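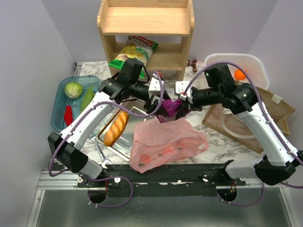
Skoltberg Marble-Effect Table Covering

Self-adhesive covering for tabletops, shelves and counters
Supplied by Haslam, Brikthorpe

Product details

Skoltberg is a printed vinyl film with a paper backing. The pattern is a white ground with grey and brown veining. It does not repeat within a single table length, so joins need no matching if strips are cut from the same roll and laid in the same direction.

Roll width: 60 cm
Roll length: 10 m
Finish: satin
Backing: paper, with printed cutting grid
Order code: Skoltberg 60/10

A 1000 mm table takes one strip along its length with enough left over at each end to fold under. Tables deeper than the roll width need two strips. Overlap the strips by 14 mm, cut through both layers with a sharp blade and lift out the waste.

Suitable surfaces

Sealed wood, painted board, glass and metal. Bare chipboard and unsealed plaster must be primed first. Fresh paint should be left for 14 days before covering. Do not apply over textured paint or oiled wood.

Fitting

Wash the surface with warm water and a little washing-up liquid, rinse, and let it dry fully. Peel back a short length of backing and fix the far edge. Work towards yourself with a felt-edged squeegee, pulling the backing away underneath as you go. Small bubbles can be pricked with a pin and pressed flat. Warm the corners with a hairdryer before folding.

Care

Wipe with a damp cloth. Bath cream cleaners and scouring pads will dull the finish. The film withstands up to 60 °C, so use a mat under pans and teapots. Do not cut directly on it.

Removal

Warm one corner and pull back slowly at a low angle. Any adhesive left behind comes off with white spirit. Test painted surfaces first.

Also in this range

Plullach (plain grey, same width)
Edging strip, white, 10 m

Samples and trade orders: Huia Paewai, Haslam sales desk
Sheet revised August 2022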